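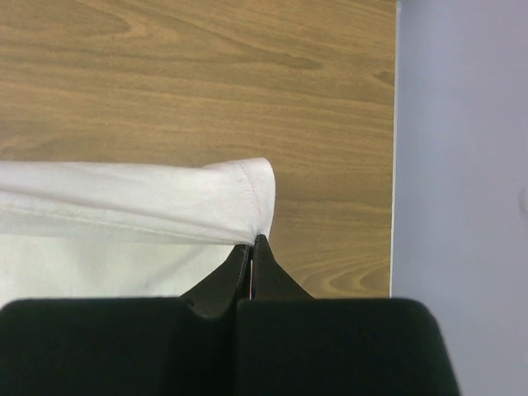 添付1 作業台と白い布(右端側)

件名:白布の折りたたみ 端がそろわない/台のふち材の件
受付:12/07/2022
場所:Dillham 作業室
状態:対応中

症状
白い布をたたむと右端だけずれる。左は合う。Larnent の白布、新しいロット。前のロットでは出てない。

環境
台は木の天板、茶色、木目は横方向。右側に白っぽい細いふち。布は台の左手前寄りに置いて作業。クロスなし、天板に直置き。

ログ
1)布の寸法を測り直し。長辺72cm、指定どおり。布の裁断ミスではなさそう。
2)アイロンかけてから再度。少しマシ。でもまだずれる。
3)布を90度回して同じ手順。ずれる辺が変わった。ということは布側の問題? 地の目が曲がってるかも。
4)旧ロットの布で同じことをやる→ずれない。台は関係なしと思われる。
5)Seixas の霧吹きで湿らせて引っぱって整え、乾かしてからたたむ。かなり改善。ただし1枚ごとにやるのは無理、今週分だけで200枚ある。

別件(同じ台なのでここに書きます)
右のふち材、別の布が一度ひっかかった。糸が1本出た。ふちを指でなぞると下のほうがザラつく感じ。添付1だと下の端までは見えないので、次に見に行ったとき撮り直します。とりあえずマスキングテープで仮どめ済み。木の部分は問題なし。木目の濃いところを汚れと報告してきた人がいたけど拭いても落ちません、木目です。こすらないで。

暫定対応
・新ロットは50枚だけ開封、残りは箱のまま保留
・たたむ前に端を軽くつまんで対角に引く。強く引かない
・布は木目の線に長辺を合わせて置くと曲がりが分かりやすい
・右のふちに布をかけない

問い合わせ
Larnent に地の目の件で連絡ずみ、返事待ち。交換になるなら100枚単位とのこと。箱のラベルは捨てないでくだい。ロット番号いります。
Clalska の棚に旧ロットの残りがあるはず、枚数は未確認。急ぎの分はそっちから出す。

追記
旧ロット確認した。足りる。今週は旧ロットで回します。
ふち材はヤスリで様子見、だめなら貼り替え。見積もりまだ。
あと手順書の「右端から折る」は古い記述、左からに直しておいてくださ い。版の更新は布の件が片付いてからまとめてやります。

次回確認:Larnent の返事が来しだい。チケットは開けたままで。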